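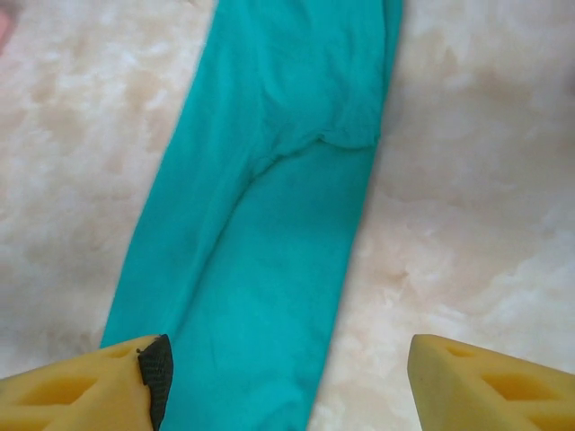
The Nosell student robotics club is looking for new members for the winter season, which begins in December. We build and teach a two-arm robot that folds laundry, and we want to bring it to the Cuka open competition in the spring. The task sounds small until you try it. Trousers like these teal ones, with two legs lying close together and wrinkles on both of them, can keep a team busy for a whole evening. You do not need to study engineering. Last season two of our best operators came from the nursing program.

New members start with the leader arms, which you move by hand while the robot copies you. After some practice you will record your own folds, and later you help to check them and train the model. Our collection has 1568 recorded folds at the moment, and we would like to add 300 more before the competition.

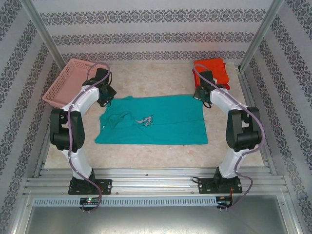 Glenys James wrote to us after her first season that the hardest part was to learn patience with sleeves, and that she would advise every beginner to fold the same shirt many times before changing to another one. We agree with her and have put this into the training plan.

What we ask from you:

- One evening in the week, from 6 p.m., and sometimes a Sunday before a competition.
- Calm hands. Experience with games or a musical instrument can help, but it is not a condition. 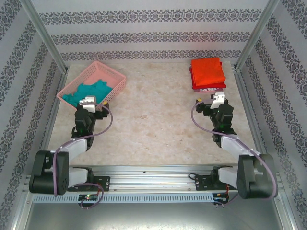 - Readiness to write notes. Every session has a log, and the others must be able to read it.
- Basic Python, only if you wish to join the training group.

The work is not paid. The club covers the travel to Cuka, and Lehner gives each active member a voucher of 100 euros for tools or books. Students who need credits can register the season as a project - please speak with your department first.
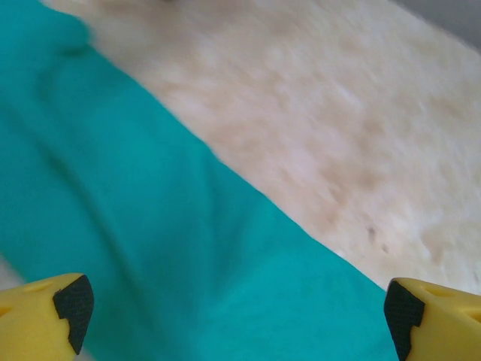
The places are limited by the number of operators we can teach at the same time, so we invite everybody who applies to one trial evening before we decide. Please send us a few lines about yourself through the form on the club page. A CV is not necessary. If you have questions about the schedule, write them in the same form and we will answer before the trial evening.

Recent items
Notik workshop: first steps with motor control
Results of the autumn folding round
Lehner renews its support for student clubs
Wanted: old T-shirts and towels for practice
How to book the club room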